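Retail Location and Expansion
Handout for session 4: Opening a second shop

These notes go with the reading on small food and convenience chains. Bring them to the seminar, along with your catchment map.

The case we follow is Pal, a convenience shop with one branch beside the railway station in Flodis. The owners want a second branch and have two sites in view: a corner unit on the high street in Cledance, and a larger unit on the Prokenov retail park.

1. Footfall and trade

Footfall is the number of people who pass the door. Trade is what they spend once inside. Students often treat the first as a measure of the second. The station branch has heavy footfall between 7 and 9 in the morning, but most of those people buy a coffee and leave. An afternoon customer spends more and stays longer.
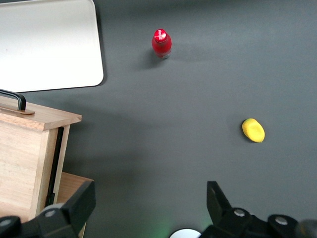
Does a busier street always justify a higher rent?
Only when enough of the passers-by are likely to become customers. A street full of commuters suits a shop selling breakfast and hot drinks. It does much less for one that depends on weekly baskets.

2. Cannibalisation

When a chain opens a new branch close to an old one, part of the new branch's sales come from existing customers who have simply switched. This is called cannibalisation. In our case, 40 per cent of the sales forecast for Cledance would be taken from the Flodis branch. The forecast for Prokenov puts the same figure at 4 per cent, as few station customers drive out there.

To find the net gain, take the forecast sales of the new branch and subtract the sales lost at the old one. Do this before you look at rent — a good rent on a poor site is still a poor site.

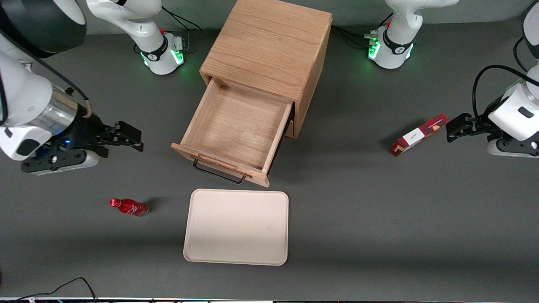
The lease comes next. The Cledance landlord is offering 25 years with a rent review every fifth year. Prokenov is on a shorter lease with a service charge, which covers the car park, lighting and security. Service charges can rise each year, so read the clause on caps before comparing the two totals.

3. Fitting out

Fit-out costs cover shelving, chillers, tills, signs and flooring. They are paid before the first sale and can't usually be recovered if the shop closes. Spread them over the length of the lease, or up to the first break clause if there is one.

For the seminar

Work out the net gain for each site using the forecasts in the reading pack. Write half a page on which one you would choose, and state the rent at which you would change your mind. Late work goes in the October resubmission tray.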